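Cerkport toy library begins winter sort of outdoor and water toys

CERKPORT, January 8, 2021 – The Cerkport Toy Library has started its winter sort of outdoor and water toys, with all returned stock to be checked, cleaned and boxed before lending of seasonal items resumes in April.

The work is being carried out in the rear room of the library's building on Anlow Street. Lending of board games, puzzles and building sets continues at the front desk during normal hours.

Stock is divided into four groups: sand toys, ride-on toys, balls and bats, and water toys. Each item is checked for cracks, sharp edges and missing parts. Items that pass are cleaned, dried and packed in cardboard boxes, one group per box. Boxes are reused from deliveries where the base and side panels are sound. Wear to the top flaps is accepted, as the boxes are stored open on shelving until the final count.

Water toys take the most time. Tanks, where fitted, are opened and drained, and the trigger is worked by hand to clear the barrel. The toy is then left for two days before packing. Water left in a closed tank over the winter can leave deposits that block the nozzle.

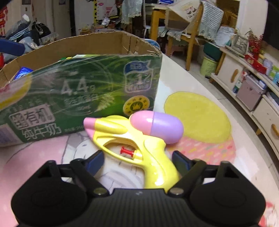 A yellow toy water gun with a pink and purple tank and a red trigger, with an open cardboard box behind it.

Small water guns are lent in sets of five under a single catalog number. A set with one failed item is held back until a matching replacement is found. Sets that cannot be completed by the end of the sort will be broken up and the remaining pieces moved to the loose toy bin, where they can be borrowed one at a time.

Plastic items with split seams are not repaired. Triggers that stick are rinsed in warm water and tested again, and are withdrawn if the fault remains.

New storage labels will be used this year. The labels, supplied by Naqvi Print of Nedon, carry the catalog number, the toy group and the date of the last check. They replace handwritten tags, which faded in storage and had to be rewritten each spring.

Borrowers who still hold outdoor or water toys from last season are asked to return them within 14 days. Items should be emptied of water and sand before they are handed in. No late fee will be charged on returns made in that period. Returns can be left at the front desk or in the covered bin by the Anlow Street entrance.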